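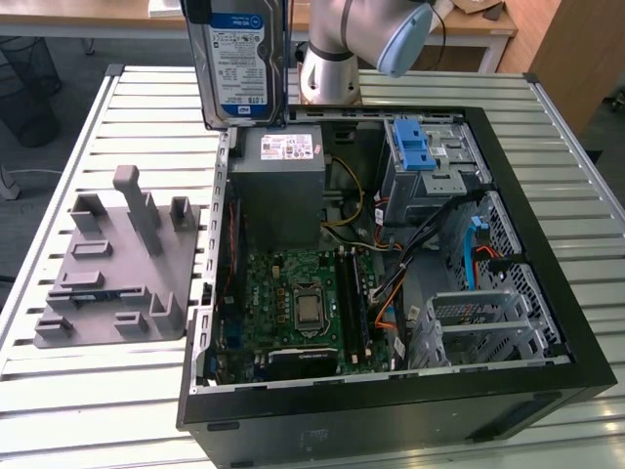 # Setting up the Jamora drive-swap kit, with reservations

Plillby sells the Jamora kit as "teach it once, walk away." I have had it for nine weeks and I don't walk away. It can do useful work on old desktop towers if you set it up with more care than the quick-start card asks for. These are the steps I use.

## Before you start

- A tower with its side panel off, laid flat with the opening up
- The arm, bolted down and homed
- The kit's gripper and wrist camera
- A drive you don't mind losing

Back up anything you care about. Unplug the tower and hold the power button in for a few seconds. The manual leaves this until page 138, long after it has had you reaching inside.

## 1. Fix the tower in place

The brochure says the software will find the case wherever you put it. Maybe it will on their bench. I clamp mine, and I mark the position with tape so the next case of the same model goes down in the same spot.

## 2. Clear a path

Look at the route from above the case to the drive bay. Move any loose cable that crosses it. The wrist camera is decent with big shapes and poor with thin wires, whatever the sales page claims.

## 3. Teach the points

You need a pick point, a hover point over the bay and a seated point. Set the speed to its lowest value and save after each one. I lost a full set in May when the app closed itself.

## 4. Run the bay with the drive in it

Keep a hand near the case and the stop button within reach. Watch the fingertips when they get close to the connectors, where a small error in the seated point matters most.

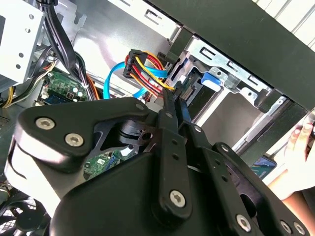 *Fingertips close to the connector on the back of the drive, with the power and data cables just above.*

If the tips touch a cable, stop and reteach the hover point a little higher. Don't try to fix it with the grip force slider – that only makes it press harder.

## 5. Check by hand

Push on the drive yourself. Then boot the machine and see if it shows up. The app's green tick means the arm reached its point and tells you nothing about the drive.

## Should you buy it?

Masaru Sasaki at Ninasport does the same job with a screwdriver and is quicker than my kit. Plillby quotes 1,000 swaps between gripper services, and I'm nowhere near able to check that. For a pile of identical towers I'd consider it. For a mixed pile, keep your money until they fix the cable problem.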